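Tilteo Puts Its Own Muslin Cloth Advice to the Test, and Drops Half of It

Household linen seller to reprint its care and folding leaflet after doubts from its own staff

FOR IMMEDIATE RELEASE

Tilteo, which sells muslin squares, dish towels and other plain household cloth, is withdrawing the care leaflet it has packed with every order and replacing it with a shorter one. The new version will ship from November. It makes fewer promises, and the company would like customers to treat the ones that remain with some suspicion too.

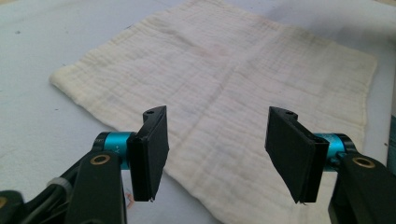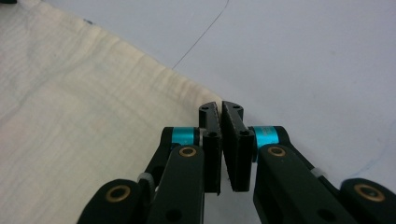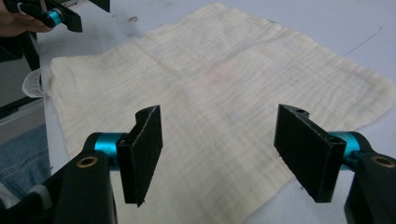
The old leaflet ran to 16 pages. It told buyers that muslin "stays like new," that stains "lift away," and that a cloth folded the Tilteo way would "always lie flat." Elisa Fiore, who took over product information at the company this year, asked where those lines had come from. No one could find a source for any of them. The one about stains seems to have been copied from a leaflet for a different fabric.

"I don't believe a cloth stays like new, and I don't think our customers believe it either," said Fiore. "They have a drawer full of muslin at home. They know what it looks like after a few months of wiping chins and straining stock. If we tell them something else, why would they trust us on the washing temperature?"

To find out what people do with their cloths, Tilteo sent a short list of questions to customers who had owned a muslin square for at least six months. It received 71 replies. The company is wary of leaning on them: people who bother to answer questions about cloth are probably fonder of cloth than most, and several answered on behalf of a spouse. Still, 27 of them said they had never read the leaflet at all, and a few said they had used it to light the stove.

Among those who had read it, the folding instructions drew the most complaints. The old method had nine steps and produced a tight roll. Customers said it came undone in the drawer, or that they forgot it by the second wash and went back to folding in quarters. The new leaflet simply says to fold in quarters. Creases from folding are mentioned for the first time, with the advice that they can be left alone or smoothed out by hand. Ironing a crinkled gauze flat has always struck the product team as a strange thing to want, though the leaflet will not forbid it.

Stains get a plainer treatment as well. The section now says that tea, tomato and fruit may leave a mark on undyed cloth, and that soaking soon after the spill gives the best chance. "Chance is the word we settled on," said Fiore. "I was sent three drafts that said 'guarantee' and I sent all three back."

The leaflet was written with Balogun, a small print and layout shop that has set Tilteo's labels for years. Balogun argued for larger type and against the drawing of a smiling washing machine. Tilteo agreed on the type. The washing machine is still being discussed.

Tilteo is also dropping the Plerko, a cardboard folding guide that was tucked into gift sets. It was meant to help customers fold every square to the same size, and it did so as long as the square had not shrunk. Most had. Remaining stock will be recycled, and customers who like theirs are welcome to keep using it.

The company makes no claim that the new leaflet will change how anyone does laundry. It is a single folded sheet – six panels, one of them blank for notes – and it costs less to print. Whether it is any more useful is something Tilteo plans to ask the same customers once they have had time to lose it.

The Pidumness range of larger cloths keeps its current instructions for now. Those are under review, and Fiore has already crossed out the word "effortless" twice.

Availability: The new leaflet will be included with all Tilteo muslin orders from November. Customers with an older copy do not need to replace it, but are asked to ignore the pages on rolling and stain removal.

Media contact: Elisa Fiore, Product Information, Tilteo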